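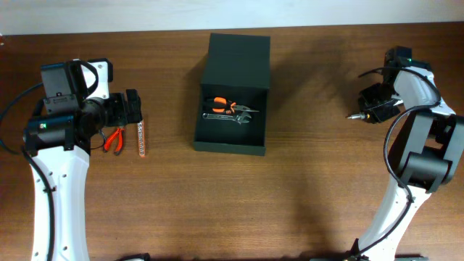 Everybody I know owns a junk drawer, and almost everybody I know is a little ashamed of it. I think we should be prouder. A good junk drawer is the most useful few square inches in the house, and it can be put right in one morning with a clear table and a box that has somewhere to put the big stuff and somewhere to put the small. Mine started last Saturday at 9 a.m. with the little pliers, the ones with the red handles, set down on the wood beside an open black box while I decided whether they deserved a place in it. (They did! They have opened more stubborn key rings than I can remember.) By lunch I had gone through two kitchen drawers, the hall basket and the coat pockets, and I was having a far better time than any tidying job has a right to offer.

I had been putting it off since November. What got me going was a picture hook, or the lack of one, on a day when I was sure I had a whole packet. I bought another packet. You can guess what I found at the back of the second drawer.

The method, such as it is, begins with tipping everything out. All of it, onto a table, in daylight. I have tried sorting inside the drawer and you just push the same batteries from the front to the back. On a table things spread out and you start to see what you own: seven Allen keys, a curtain ring, the spare fuse for a lamp that went to my sister's place years ago. My total came to 462 objects. I counted because I wanted to know, and then I told people the number for a week.

After the tipping comes the box. I'm fond of a plain dark one with low sides, because small bright things show up against it and nothing has to be dug for. The Warneo desk box is the one most of my friends end up with, and the Sirkik tray is a fair bit cheaper and does nearly the same job if you don't mind a lid that has to be coaxed. I have also seen a very happy junk drawer living entirely in a cake tin. Whatever you pick, try it on the table first, where you can get at it from every side, and only then see if it fits the drawer. Mine didn't, the first time. It was a hair too tall and the drawer stuck half open for two days.

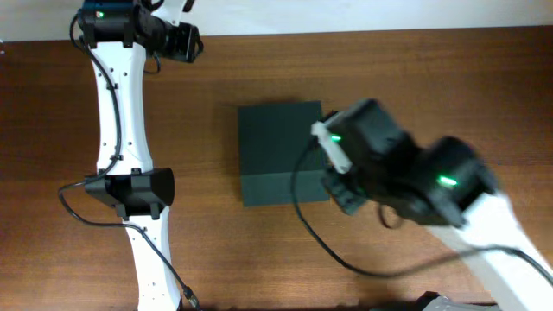
What stays and what goes

Tools stay. Small pliers, a short screwdriver, a tape measure, scissors that nobody is allowed to use on wrapping paper. These go in the part you can reach without looking, since you'll want them while holding something else in the other hand. Fiddly things such as fuses, hooks and the tiny screws from flat-pack shelves go together under cover, in envelopes with writing on them. I used up a stack of old Robles seed packets for this and I love how they look — a small garden of washers.

Mystery parts are harder. I kept a saucer of them on the windowsill for a month with a note asking the household to claim anything they recognized. Two items were claimed. One was the foot of the blender, which explained the wobble.

Cables I now keep somewhere else altogether. They tangle around everything and they multiply, and a drawer with cables in it is a cable drawer.

The table matters more than you'd think

I used to do this kind of job on the floor, and my knees would like a word about that. A wooden table is the place for it. You can stand, you can walk around to the other side, you can leave for a sandwich and come back to find your piles where you left them. Wood is kind to small parts too. They don't skitter the way they do on glass, though a dropped screw
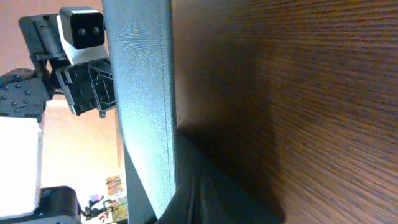
can still vanish against a strong brown grain, and the trick there is to lay a flashlight flat on the surface and look for the shadow. It works on carpet as well. A friend swears by a magnet on a string, and I've since added one to the box.

Trikasis, the repair café near us, keeps a sorting table by the door for exactly this sort of thing, and people bring their drawers in whole, carried like trays of drinks. I went along with my leftovers and came home with a better screwdriver and a jar of buttons I had no need for. The buttons are in the hall basket for now.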